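Category: Opinion / Automation and Safety

Write the grip rule before you write the speed rule

In July our working group at Prolex finished the second draft of a handling code for light service robots, the kind that will set tables, clear plates and put things back in cupboards. The draft has 17 pages. Eleven of them are about speed, stopping distance and the emergency button. Half a page is about how the fingers should hold something. I signed the draft, and since then I have been unhappy with my signature.

I understand how we came to this. Speed is easy to write in a standard. You put a number, you buy an instrument, and the inspector in Moltport reads the same number as the inspector in Grelora. The rules we borrowed from were made for factory arms behind a fence, where the part is steel and always the same part. There, if the grip is wrong, you lose a part. In a kitchen the object is a peach, or a folded napkin, or a thin glass with soap on it, and the grip is where most of the small damage will be done.

During the comment period one company sent us a list of 955 handling faults from its own trials. I read all of it, it took me two evenings. Speed was the cause in very few. Most were things like "crushed at edge", "slipped during lift", "released too high". These are boring faults. They do not make a good film for a conference, and maybe for this reason they do not get pages.

My first proposal is that every code of this type should contain a class for fragile and irregular items, and that this class should come first, before the rigid items. At present we test with a block, a cylinder and a ball, and then we allow the maker to say that other shapes are "similar". A dried leaf is not similar to a block. When you hold it between two fingers, the fingers touch only a small part, and the rest of it stands free and can break on anything near. A maker who passes with the block has told me very little.

The second proposal concerns simulation. Many makers do their first thousands of attempts in a simulated kitchen, and I am in favor of it. It is cheap, no one is hurt, and you can repeat the same attempt 2000 times during the night. In the Ilie trials, which I followed as an observer, this was done with good discipline. But a simulated object has the stiffness and the friction that somebody typed in. If these values are not in the report, the result can not be judged by a person from outside. I would ask for a simple table: the object, the values used, where the values came from, and also a rendered view of each grip, taken at the moment when the fingers are closed.

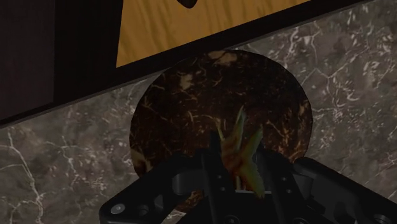
What the report should say about a grip

A view like this one, with the small leafy item pinched between two dark fingers over a round plate, is useful to a reviewer, and it is also not enough. I can see that the upper points of the item are free above the fingers. I can not see the force. I can not see if the item would survive the same pinch on a real counter. So the view must travel together with the numbers, on the same page, and the draft should say this clearly – today it says only "supporting images may be attached."

I would also require that the surface is named. Dark plate on veined marble is a hard case for many vision systems, because the pattern of the stone competes with the edges of the things on it. If a maker tests only on a plain white table, the report should say so in the first paragraph and not in an annex.

Some colleagues answer that this will be too heavy for small firms. We estimated the cost for the full fragile class at 195 working hours, and I agree it is a lot for a company of five persons. My answer is to give them time, with two years of transition, and to let them share test objects. I would not make the rule weaker for them. The customer does not know how big the firm was.

The next draft is open for comments now. I will vote against it if the grip section stays at half a page.

Contact the editors | Copyright 2018, all rights reserved | Back to top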